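Closure bench, Saturday

Tissue prep and first stitch placement, lot Fetdale 43

Carried on from the previous page. Still trying to settle two things: how far from the end of the incision the first stitch should go, and how much tail to leave before trimming. Both have drifted between sessions and the pull results can't be compared until they stop drifting.

Tissue came out of the Olleo fridge at 10:00. Surface rinsed, excess fluid blotted from the underside only. Top side left moist. Blade from the Wiegand box, one pass, no second pass even where the depth looked uneven. Second passes leave a ragged lip and the needle then takes a bite of nothing on one side.

Thread is the thin black braid. The blue is easier to tell from small vessels but we have half a spool left and it is being kept for the Kudidance set. Black shows well enough on pink.

First stitch went in near the reddish end of the cut. Both lips caught. The loop is tight and somewhat twisted, with short wisps standing up over the ridge. Pulling harder would not fix the wisps. They are a trimming matter and can wait.
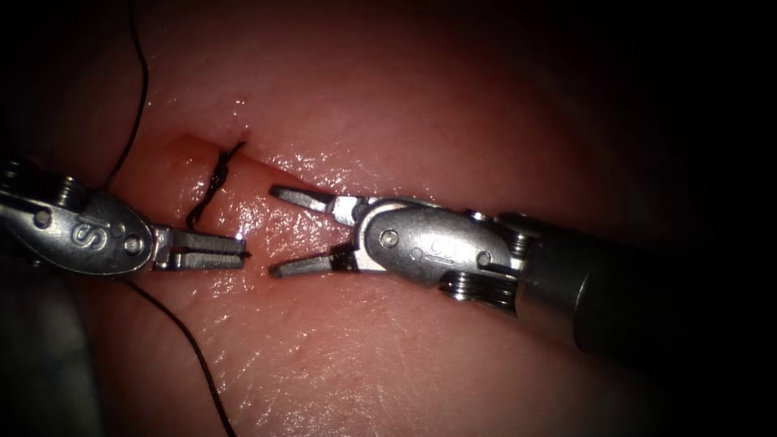
Someone has written in underneath that the first stitch should be placed by measurement from the end of the cut and never by eye, and that a loop this close to the corner will look secure in any test because the corner is already holding. Also asks whether the bite was the same on both lips, and if not, which lip was taken deeper.

Fair on the first point. Placement was by eye. From the next piece on I will mark the distance with the ruler before the needle goes in. On the bite: not measured. I would guess the far lip was taken deeper, but a guess is no use in the table, so the column stays blank for this piece.

I don't agree about the corner. It holds the first stitch only while the cut is short. On the long cuts from May the corner opened first.

Pull results so far, same lot:
Pieces logged to date: 39
Pieces excluded for torn lip: 10
Running stitch count, all lots: 316

Ten exclusions is too many. Most of them are from the stretch when the tissue was being left out during lunch. The edge dries, stiffens, and the thread cuts through it like a wire through cheese. Keep the cover on.

Cut direction also needs to be written down. I have been treating it as unimportant, and it probably is on a flat piece, but where the surface curves away the lips don't sit level. A straight, narrow cut is what we want, edges slightly raised, one end easy to identify so that stitch numbering always starts from the same place. I have been numbering from the reddish end. Anyone who has been numbering from the other end, please say so on the sheet.

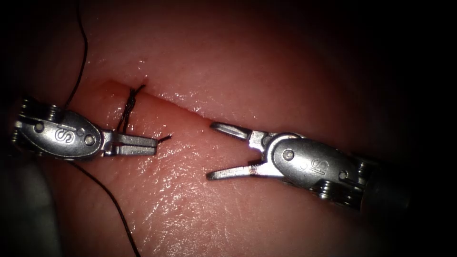
Numbering aside, spacing is still open. Equal gaps are simplest to repeat, though the middle of a longer cut gapes more than the ends and may want one extra stitch. Try both on the next lot and keep the bite constant while doing it.

Tails: leave them long until the knot has been checked, then trim. Trimming first saved a minute and cost two knots last session. Trimmed ends go in the sharps tray lid, not on the drape - they stick to everything and turn up on the next piece.

To do:
Ruler marks before first stitch
Add a column for cut direction
Near lip and far lip bite recorded separately
Order black braid, same gauge
Relabel the second shelf of the Olleo, lots 39 and 43 are mixed

Bench wiped down, remaining tissue covered and back in the fridge at 4:15.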